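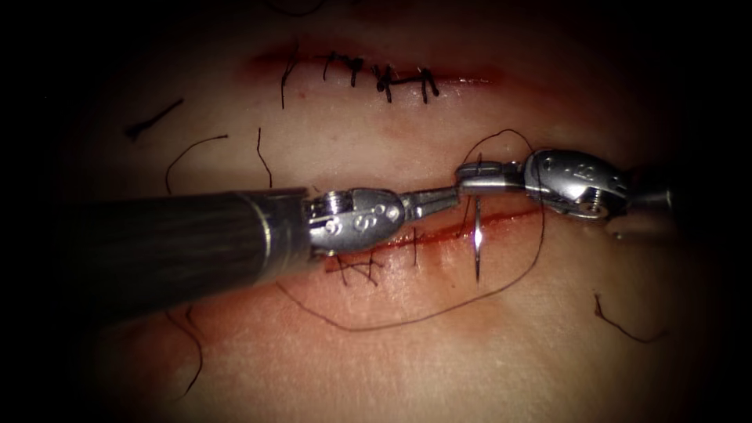
Joyce Lyimo
Skills Laboratory Coordinator

Good practice for recording robotic suturing on practice pads

Our laboratory is preparing a written standard for robotic suturing exercises at the Ayala training site. The present draft requires a new pad for each closure. Several instructors place a second incision below a completed one, and they ask that this be permitted. The draft is also silent on cut thread left on the pad. Guidance from sites with an established rule would be appreciated. We expect to issue the document in November.
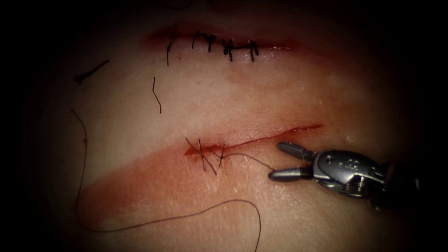
Answered by Giuliana Guzmán, Training Standards, Rimen

Our procedure permits two incisions per pad, provided that the first is fully tied and trimmed before the second is started. The record must state which closure is being assessed. The following also apply:

Both instrument tips remain in view while the needle is held.
The needle is held by the jaws and never by the thread.
Cut ends are removed at each pause, and no later than every 12 minutes.
Recordings are kept for 18 months. 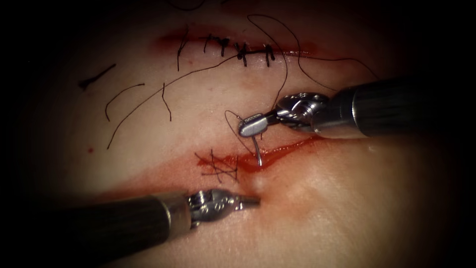 Needle held in the right instrument above the open lower incision.

Loose thread should be treated as a recording fault and noted on the form. It does not affect the trainee's mark. We reviewed 304 recordings before adopting this wording, and in more than 40 the assessor had asked which strand was the working one.
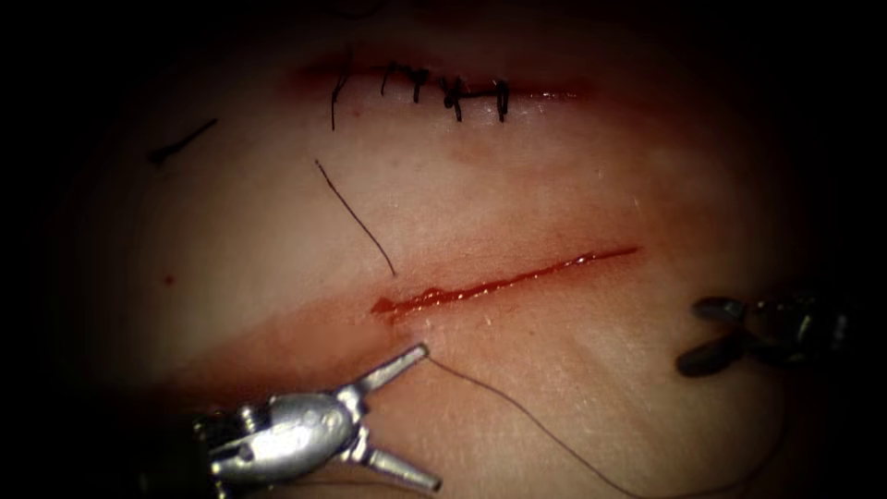
Both grippers with jaws open; upper row closed, lower incision not yet closed.

Posted by Prikari

We use one pad per person and have had no complaints. Check with your pad supplier regarding reuse.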